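How to Line a Trash Can So the Bag Stays Up

There is a moment, usually while scraping a plate, when the bag lets go of the rim and slides to the bottom of the can with your dinner on top of it. You then have two choices. You can reach in, or you can keep filling the can and leave the matter to whoever empties it. I lived in a shared house in Clolten for four years and saw a great deal of the second approach.

The method below works for thin bags, which are the ones most people buy, and for any can with a rim you can fold something over. If you own a can with a special inner ring that clamps the bag in place, and you know where the ring is, you may go and enjoy your afternoon.

What you need

A trash can, empty and dry
A bag that fits it
One big rubber band, or a strip of old pantyhose tied in a loop
An old newspaper or a couple of paper towels

Getting the size right

Most bag trouble is size trouble. Measure around the outside of the rim with a piece of string, then lay the string along a ruler. Halve that number. The bag, lying flat, should be a little wider than your answer. If your can measures 48 inches around, half of that is 24, so a bag 25 or 26 inches wide will go over the rim with a bit of a tug. A bag of exactly 24 will go on too, for about as long as it takes you to put the lid back.

Height matters less, but you want the bag as tall as the can, plus half the width of the bottom, plus four inches to fold over. The capacity printed on the box is a friendly suggestion. I have a can from Farnen and a box of bags that claim the same capacity, and they have never gotten along.

Opening the bag

Tear one bag from the roll along the perforation. Tear slowly and keep the roll flat on the counter, or you will get one and a third bags.

Now find the open end. It is the end you did not try first. Rub the edge between your thumb and finger until the two layers part. If your hands are dry, touch a damp sponge first. Licking your fingers also works, and I would ask you to think about where you are standing when you do it.

Once the layers part, pinch one layer in each hand and pull the mouth wide. Swing the bag down through the air once, briskly, so it fills. My neighbor Erasto Mbwambo does this with such force that his dog leaves the room, but a modest swing will do.

Putting it in

1. Lay a few sheets of newspaper, folded flat, in the bottom of the can. They will catch drips when the bag leaks.

2. Lower the bag in, bottom first, holding the mouth open. Push the bottom down with your fist until it touches the paper.

3. Fold the top over the rim, at least three inches all the way around. Do the far side first and work toward yourself.

4. Let the air out. Slide a hand between the bag and the wall of the can and run it down to the bottom. The trapped air comes up past your wrist and the bag settles against the sides. Skip this and you will have a balloon that accepts one banana peel and calls itself full.

5. Stretch the rubber band over the folded part, just under the rim.

If the bag is too big

Put it on as above, then gather the slack at the back into one bunch. Twist the bunch twice and tuck it up under the rubber band. Some people tie a knot in it instead — fine, but you will be picking at that knot later with coffee grounds on your hands.

If the bag is too small

Use it for something else. I know you won't. In that case, put it inside the can without folding it over anything, throw in something heavy, and empty it often.

Taking it out

Stop when the bag is three-quarters full. Take off the rubber band and hang it somewhere you will see it again. Pull the edges up, gather them in one hand, and press gently with the other to let the air out, keeping your face well to the side. Lift straight up. If the bag clings, tip the can a little and let some air in down the side.

Twist the neck and tie it. Then put in the new bag right away, before you sit down, while you still think of yourself as a person who does that. 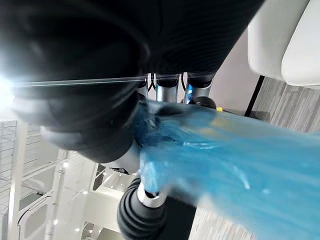

Translucent blue bag, bunched up at the grip and loose below the gather.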